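Why Do We Sort Before We Clean?
A Pinness Kids page, April 2021

Before you wipe or mop anything, it helps to put things where they belong. Sorting means making groups. Things used together stay together, and things that could spill get a place of their own.
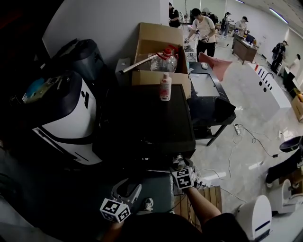

Cardboard boxes are good for sorting big things. A box has layers of paper with a wavy layer in the middle, and the waves make it stiff. An open box can hold a large jug, like the clear plastic one with the red cap, and the sides help keep it from tipping. Small bottles can stay on a table, back from the edge. Never open a jug or bottle you don't know - ask a grown-up first.

Floors come next. Cords should be moved by an adult, and shoes and bags go against a wall. Stairs must stay clear all the way down. Start at the top step when you sweep, so the dust falls onto steps you haven't done yet.

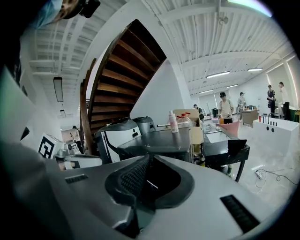

A reader from Declercq School wrote to us that her class sorts for 17 minutes before they sweep, and that the sweeping goes faster. She also asked if boxes can be used again. They can, as long as they are dry and the bottom is still strong.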